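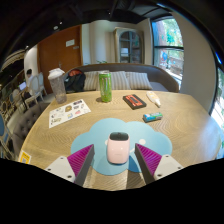 Why Does Wood Have Wavy Lines?

Find something made of wood and look closely at it. A table is good, or a door, or a floor. You will probably see lines. Some are straight and close together. Some bend. Some go around in loops, like the rings you get when you drop a pebble in a pond.

These lines are called grain. Wood grain was made by the tree while it was growing, and you can learn to read it a little.

How a tree gets its lines

A tree grows in two ways. It gets taller at the tips of its branches, and it gets fatter around the trunk. The growing part of the trunk is a very thin layer just under the bark. Every year that layer adds new wood on the outside of the old wood.

In spring, when there is plenty of water, the tree grows fast. The wood it makes then is usually lighter in color. Later in the summer it slows down. By the end of July many trees are making wood that is darker and packed more tightly. Then winter comes and the tree rests.

One light band and one dark band together make one ring, and one ring is one year. If you find a stump with 40 rings, that tree was 40 years old when it was cut down. Start counting at the middle and go out toward the bark. Use a pencil tip to keep your place, as it is easy to lose it.

Rings are not all the same width. In a dry year a tree may grow only a little, so the ring is thin. In a year with a lot of rain the ring may be wide. Rings can also be wider on one side of the trunk than the other. That can happen when a tree leans or grows on a slope.

From rings to waves

A stump shows circles. So why do boards have stripes and waves?

It depends on which way the saw goes. Think of a tree trunk as a roll of paper towels, with each layer wrapped around the one inside it. If you cut across the roll, you see circles. If you cut down the length of it, you see long lines where the layers were sliced.

A board cut straight through the middle of a trunk has lines that run nearly straight. A board cut closer to the side shows curves, arches, and long pointed ovals. The saw goes through the layers at a slant there, and no trunk is perfectly straight anyway.

Small dark circles in a board are knots. A knot is the place where a branch was growing. The grain bends around it, the way water in a stream bends around a rock.

How big tables are made

A big round tabletop can be wider than most tree trunks. Few trees are fat enough to give one board that size, so there are two common ways to make the top.

The first way is to glue several boards side by side and then cut the circle out of them. If you look carefully you can often find the places where the boards meet, because the lines stop and different lines begin.

The second way is to use veneer (say it "vuh-NEER"). Veneer is a sheet of real wood cut very thin, sometimes thinner than a fingernail. It is glued on top of a stronger board. To make some kinds of veneer, the whole log is turned against a long blade and the wood peels off in one wide sheet. Peeled veneer often has big, wavy patterns.

There are also tables with a picture of wood printed on them. One clue is a pattern that repeats. If you find the same knot in the same shape twice, it may be a print.

Kaisu Heiskanen builds tables in a workshop called Kiiskinen. Before she glues any boards, she lays them on the floor and moves them around until she likes how the lines go together. "I turn them over, I swap the ends, I go and have lunch and look again," she says. "The wood has two faces and they never match." Picking the boards can take her longer than cutting them.

Taking care of a wooden table

Wood can soak up water. A wet glass left standing on it may leave a pale ring, and that kind of ring has nothing to do with how old the tree was. Put a mat or a coaster under drinks. Wipe up spills soon, with a soft cloth, and wipe in the same direction as the lines if you can. Stickers can leave glue behind, so keep them on their sheet or on paper.

Try it: make a grain rubbing

You need thin paper, a crayon with the wrapper peeled off, and a piece of rough wood, such as an old board or a fence. Ask a grown-up which wood you may use.

Hold the paper flat on the wood. Lay the crayon on its side and rub gently, all in one direction. The raised lines will show up dark. Smooth, varnished tables don't work well for this — the surface is too even and the crayon has nothing to catch on.

Do a few rubbings from different boards and write on the back where each one came from.

Words to know

Grain: the lines and patterns in wood.
Knot: the place in a board where a branch grew.
Veneer: a very thin sheet of wood glued onto another board.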